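Cómo preparar un examen de certificación de nivel con simulacros cronometrados

Esta guía explica cómo organizar las últimas semanas antes de un examen de nivel de lectura y matemáticas usando simulacros completos. Está pensada para estudiantes de secundaria y para las familias que los acompañan en casa. Los ejemplos siguen el formato de la prueba Altum, que nuestros alumnos hacen en septiembre, pero el método sirve para cualquier examen con tiempo limitado y preguntas de respuesta cerrada y abierta.

Qué se necesita

Un cuadernillo de simulacro sin usar, su hoja de respuestas, un reloj con minutero visible, dos lápices, goma y papel para borradores. El teléfono se queda en otra habitación. Si la prueba se hace en ordenador, conviene descargar antes el cuadernillo digital desde la plataforma Erura y comprobar que abre bien. El código del primer simulacro es 2473 y el del segundo, 311.

Paso 1. Hacer un simulacro de diagnóstico

El primer simulacro se hace sin haber repasado nada. El objetivo es saber de dónde se parte, así que la nota no importa demasiado. Se hace entero, de una sentada, con el tiempo oficial y con la misma pausa que habrá el día del examen. Si se acaba el tiempo, se traza una raya en la hoja de respuestas y se sigue hasta terminar. De este modo quedan dos resultados: el que se habría obtenido en la prueba real y el que se obtiene sin límite.

Lo mejor es empezar a la misma hora que el examen. En nuestro caso, las 9:00.

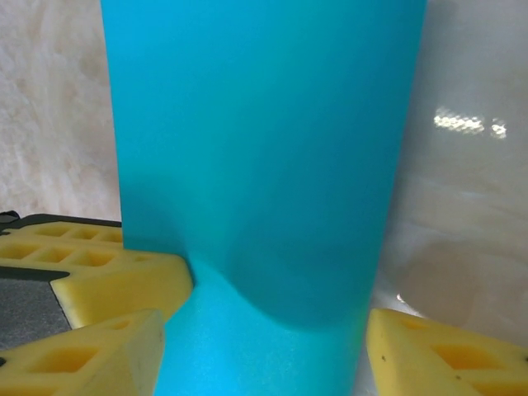
Vaso alto de color turquesa.

Paso 2. Corregir y clasificar los errores

La corrección se deja para el día siguiente. La puntuación máxima de cada parte es 100. Después de anotar el resultado, se vuelve a cada pregunta fallada y se le pone una letra al margen:

C – no conocía el contenido.
L – leí mal el enunciado.
P – me equivoqué en un paso del cálculo.
T – respondí con prisa o la dejé en blanco por falta de tiempo.

Hay preguntas que merecen dos letras. En ese caso se anotan las dos. También hay que revisar las respuestas acertadas al azar, que se marcan con un punto y se tratan como si fueran fallos.

En la redacción no basta con leer la solución. Hay que comparar el texto con la pauta de corrección, criterio por criterio, y copiar una frase propia que se pueda mejorar. Yu-na Han, profesora de lengua, recomienda reescribir solo el párrafo más flojo y guardar las dos versiones juntas.

Paso 3. Planificar el repaso

Con las letras se decide qué estudiar. Si predominan las C, se vuelve al temario y se trabajan ejercicios cortos de un solo tema. Si predominan las L, se practica subrayando lo que pide cada enunciado antes de mirar las opciones. Para las P, se rehace la operación completa en limpio, sin saltarse líneas. Para las T, se hacen bloques de diez preguntas con reloj.

Una sesión de cuarenta minutos al día es suficiente para la mayoría. Es preferible no mezclar lectura y matemáticas en la misma sesión, salvo en la última semana.

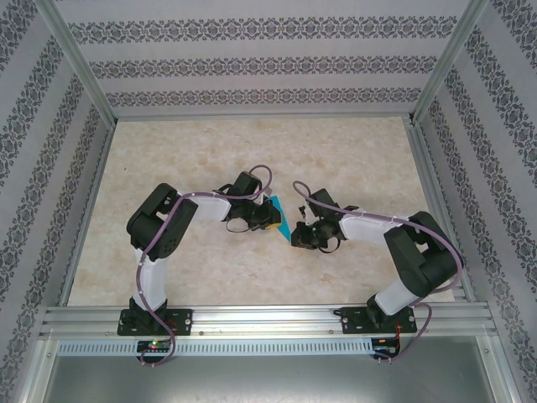

Dos brazos robóticos sobre una superficie de trabajo beige.

Paso 4. Repetir con un cuadernillo distinto

El segundo simulacro se hace cuando se han completado al menos 4 sesiones de repaso. Se usa siempre un cuadernillo nuevo. Repetir el mismo da una nota más alta que no significa gran cosa, porque se recuerdan las respuestas.

Esta vez se respeta el tiempo sin excepciones. Al terminar, se comparan las letras de los dos simulacros:

Si bajan las C pero suben las T, el contenido va mejor y falta ritmo.
Si las L no cambian, hay que volver al subrayado de enunciados.
Si todo queda igual, conviene hablar con el profesor antes de hacer un tercer simulacro.

Paso 5. La semana del examen

No se hacen simulacros completos en los dos últimos días. Se repasan las preguntas marcadas, las fórmulas y la pauta de la redacción. La tarde anterior se prepara el documento de identidad, los lápices y una calculadora si está permitida – algunas partes de la prueba no la admiten, y eso viene indicado en la convocatoria.

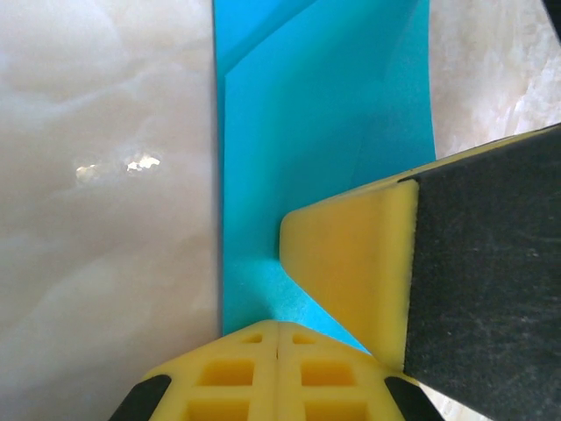 DEPARTAMENTO DE ORIENTACIÓN Y EVALUACIÓN – CENTRO DE ESTUDIOS DRORAVPORT

Preguntas frecuentes

¿Cuántos simulacros hay que hacer?
Dos bien corregidos suelen ser suficientes. Un tercero solo tiene sentido si queda tiempo para revisarlo.

¿Se puede hacer por partes?
Sí, a partir del segundo. El de diagnóstico debe hacerse entero.

¿Qué pasa si tengo adaptaciones de tiempo?
Se aplican también en casa. Si no sabes qué tiempo te corresponde, pregunta a Ashley Haslam en la oficina de orientación, de 10:00 a 13:00.

¿Dónde entrego la hoja de respuestas?
En el aula Jin, en la bandeja de tu curso, con nombre y código del simulacro. Las redacciones van en hoja aparte.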